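Chapter 4
Bedding, Bedspreads and the Things Left on the Bed 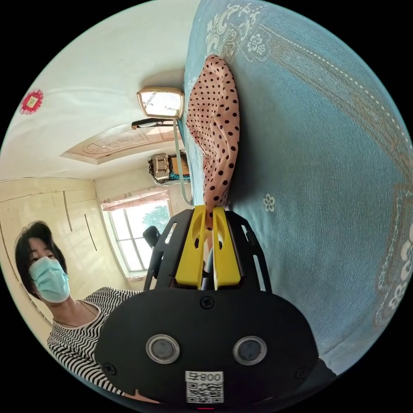

What should be dealt with first when a bedroom needs tidying?
The bed. It is the largest flat surface in most bedrooms, and once it is clear it can be used for sorting and folding everything else.

This chapter covers the bed and what goes on it. Chapter 3 dealt with floors and walkways, and Chapter 5 goes on to wardrobes and drawers. Students who are working through the book in order will already have their room sheet from the end of Chapter 3. Keep it at hand. The exercises at the end of this chapter use the same sheet.

By the end of the chapter you should be able to
name the layers of a made bed in order
sort clothing and loose cloth found on a bed into the correct groups
fold a light, slippery or crumpled piece of fabric so that it stays folded
read a care label and choose a wash setting for a patterned bedspread

Key terms: bedspread, coverlet, valance, drop, hem, colorfast, nap

4.1 The bedspread

A bedspread is the top layer of a made bed. It covers the blankets and usually the pillows, and it hangs down on at least two sides. The part that hangs is called the drop. A coverlet is smaller and has a short drop, or none. Many people use the two words for the same thing, and in this book "bedspread" is used for both unless the difference matters.

Bedspreads get less washing than sheets and more dust. They are sat on, and bags and coats are put down on them. A spread with a textured surface holds lint in the low parts of the weave. One with a border needs a little more care when it is put back on the bed, as a crooked border shows from the door. Line up the border with the edge of the mattress first and let the middle of the cloth follow.

Stitched patterns should be checked for pulled threads before washing. Turn the spread over and look at the back. A loose thread can be drawn through with a blunt needle. Do not cut it at the surface.

The trade names used in the older edition of this book have been kept where students may still meet them. Clomik is a heavy cotton spread, sold in single and double widths. Torano is a lighter cloth with a printed border. Both are washed cool the first time to find out whether they are colorfast.

4.2 Loose cloth on the bed

Clothing ends up on the bed in most homes. It may be clean and waiting to be put away, worn once, or ready for the wash, and the three are easily mixed. A crumpled piece of cloth tells you very little until it has been picked up and opened out. A nightshirt, a scarf and a pillowcase can look much the same in a heap.

The method taught here has 2 stages. In the first, lift each piece by one edge, let it fall open and decide what it is. In the second, place it in a group: fold, hang or wash. Do not start folding during the first stage. Trainees who fold as they go often have to move their finished piles when the next thing needs room.

Thin printed fabrics such as polka-dot cotton or satin should be held by a seam or a hem. Held in the middle, they bunch, and the creases have to be smoothed out by hand. Lay the piece flat on the bedspread, bring the side edges in to the center, and fold from the bottom up. If the spread has a deep texture, put a towel under the work.

Hwyel's rule, as it was misprinted in the last edition, should read Hopkin's rule. Hywel Hopkin taught household skills for many years, and he told his classes that a piece nobody had claimed by the end of the day went into the wash group. The rule is still used in shared houses.

4.3 How long it should take

Times vary with the room. A trainee working alone should allow 48 minutes for a full bed change, including sorting what was on it and putting the folded pieces away. The practice room record for November is printed in the appendix. It was last revised on Dec 2, 2021.

Exercise 4A
Make a list of everything now lying on your own bed or on the nearest chair. Beside each item write fold, hang or wash. Add the list to your room sheet.

Exercise 4B
Find the care label on a bedspread. Copy the symbols and write what each one means, using the chart in Chapter 2.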